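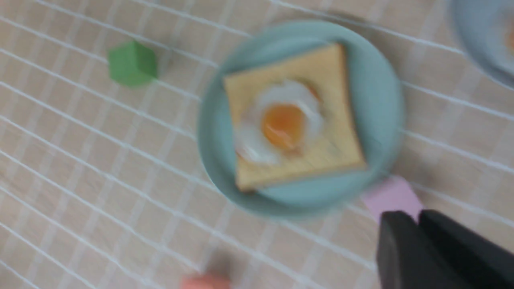 Breakfast practice, seen from the wrist camera. Egg on toast, blocks at large.

About the Nurnthorpe Robotics Club

We are the after-school robotics club at Nurnthorpe, and we meet in Room 602, at the far end of the science hall, past the vending machine that only takes exact change. The club is open to every grade. You do not need to know how to code, solder or win arguments, although members tend to pick up all three by spring.

Our main project is an arm named Zerard. Zerard's job this year is to set out a pretend breakfast and clear away whatever doesn't belong on the table, which any toddler can do and which has taken us most of the fall. The food is toy food. We discussed using real eggs for one meeting and the vote was not close.

Students do the work. They drive the arm by hand to record practice runs, label the runs, train the software on them, and then stand back with their arms folded while Zerard tries it alone. Each run goes in the logbook, including the bad ones. A full set is 100 runs, and a student who finishes a set gets to pick the next tablecloth. Checks are popular this season. The vision team would have preferred plain white and has said so in writing.

We have 25 members in 2 teams. The arm team looks after motors, cables and fingers. The vision team looks after the cameras and has strong feelings about the ceiling lights. Members may switch teams in January, and a few do, usually after their first long afternoon of labeling.

Every July we take the arm to the Cuautle Cup, a tabletop manipulation contest for school clubs. Last summer we placed in the middle and came home with a ribbon for documentation, now taped to the cabinet next to the spare screws. This year's rules add a second plate. We have opinions about the second plate.

Our parts budget comes from the school and from Sinix, a machine shop in town that also lets us use its scrap bin. Bake sales cover the rest. The baked goods are real.

Joining

Come to any meeting and ask for a sign-up sheet. Bring closed-toe shoes and a parent signature. Long hair gets tied back near the arm, and snacks stay in the hallway, where Zerard can't practice on them.

Page updated November 27, 2019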